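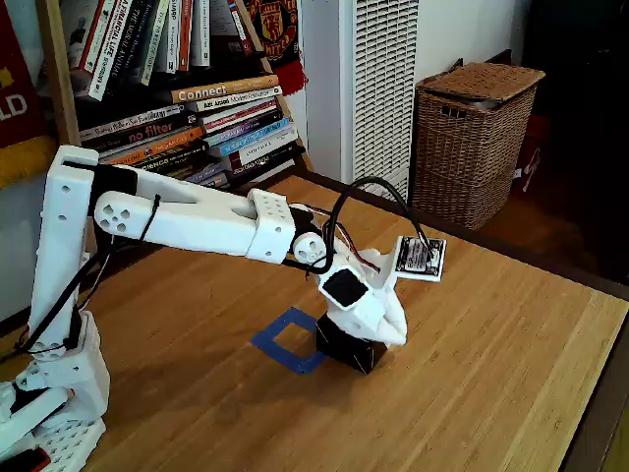 Toft reading room, progress report to Zurnmont, May 2006

Of the 2,000 you granted, 211 is left. The bookshelf is in and packed with books, which the plan counts as a finished goal. I don't. A full shelf tells us what we own and very little about what gets read, and Valdemar Egilsson's loan list stops in December.

The wooden table gets sun on its near half and shade along the wall. Brundel quoted us for a lamp on the dark side. I'd wait.

Signe Bisgaard wants 4 more shelves. I would pay for 2, and only once the loan list is running again.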